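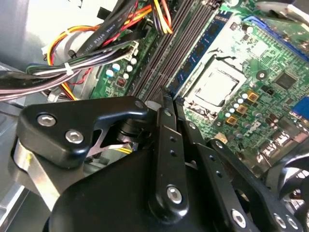

Natar, the workshop arm: bench gallery

Hello again! It's been a while since I put anything up on this page, and a few of you at Fliltow have been asking how the arm is getting on, so I've finally sat down with a cup of tea on a Wednesday evening to catch up. If you're new, Natar is the small robot arm that Rohani Entili and I have been putting together on the long bench at the back of the Fliltow workshop. Rohani does the mechanics and most of the wiring, I do the software and an awful lot of the tightening. Morena Ruggiero drops in to tell us which of our screws are the wrong length (usually she's right, and usually it's the ones I put in).

The job we've set ourselves is taking old desktop computers apart. Memory first, then cables, then anything held in with a clip. We're a long way from screws.

The view from the wrist

This is the angle I spend my evenings looking at. The gripper takes up most of the bottom half, all matte black links and silver screws, and past it is the inside of a Dell desktop with a nice green board. The blue-edged memory module beside the slots is the bit we care about. It runs alongside the slots on the processor side, with the square silver CPU just to the right of it, and from this close up everything looks much bigger and much more breakable than it does from my stool.

I'm fond of this camera position now, but it took some getting used to. You lose a good part of the view to the gripper itself, and for the first few evenings I kept steering by the wrong bit of metal. The tall link in the middle is my landmark these days. If that's lined up with where I want to go, I'm usually close.

The links

All the black parts are on their second version. The first set was a bit too bendy, and when you closed the gripper on something solid you could watch the finger give before the thing it was holding did. Rohani redrew the lot over a weekend and made them chunkier where it mattered. The finger plate still has its row of small holes, which are handy for bolting on different tips while we make up our minds.

We've tried rubber off an old bicycle inner tube (grippy, but it leaves marks), bits of washing-up glove (terrible, sorry Morena) and some thin silicone sheet, which is the favourite so far. It wears through at the corner. I'd love to hear from anyone who has stuck silicone to something and had it stay stuck.

The whole gripper came out at 798 grams on the kitchen scales, which is heavier than I'd like hanging off the end of an arm this size. You can feel it in the elbow when it reaches right out. Rohani thinks the base housing could lose a fair bit of weight and I've been forbidden from attacking it with the drill.

Wiring

There's a short bundle of yellow wires tucked in behind the pivot joint, and keeping them tucked in is half the battle. Our first routing went round the outside and snagged on absolutely everything. It's worse inside a computer, where there are cables all over the place already: that yellow, orange, red and black lot coming down over the board, a flat black one lying across them, and another thick bunch held with a white zip tie off to the left. A gripper with a loop of wire sticking out will find every one of them.

The motors are Visser ones, bought second-hand in a box of odds and ends, and they run from a Gultau driver board that I've grown to like very much after hating it for a month. The connectors are the fiddly sort. If you're copying us, put a label on each lead before you plug anything in. I used masking tape and a biro and I've still managed to swap two of them over, twice.

Practice runs

Most of the time goes on this now. I drive the arm by hand with a little copy of it on the bench, it follows along, and the camera records what the gripper is up to. A good evening is 16 goes at the same job. Then I look back through them, throw away the ones where I sneezed or bumped the bench, and keep the rest.

We've got 2,169 short clips saved so far, and more than 600 of those are just me trying to get hold of a memory module without touching the one thing I'm meant to leave alone. The latches at the ends of the slots are the hard part! They want a firm push in one direction and the gripper would much prefer to push in another, so there's a lot of creeping up on them sideways. Tilting the wrist a touch helps. Going slower helps more, though my patience runs out before the arm's does.

Everything we practise on is scrap, by the way. We keep a stack of dead desktops under the bench, and please do shout before adding to it — Rohani has to climb over them to reach the vice.

Bits still to do

Softer tips that last longer than a week.
A cover for the elbow, which collects fluff like nothing I've ever seen.
A better lamp. The shiny parts throw little glints back at the camera and I have to keep shuffling the light about.
Lighter base housing (Rohani, with a proper saw).
Writing down the driver settings somewhere that isn't the back of an envelope.

Come and have a go

We're usually at the back bench from seven in the evening, and anyone who has had their workshop induction is welcome to take a turn at the controls. Tie back long hair, leave scarves on the hooks, and keep your fingers out of the gripper even when it looks fast asleep. The red stop button is on the left of the bench and you'll be shown how it works before anything moves.

Morena wants to have a try at unplugging a drive cable in November, with a pair of hooked fingertips she's filing down from an old bracket. I've seen them and they look like something for eating crab. I'll put up some pictures once they're on!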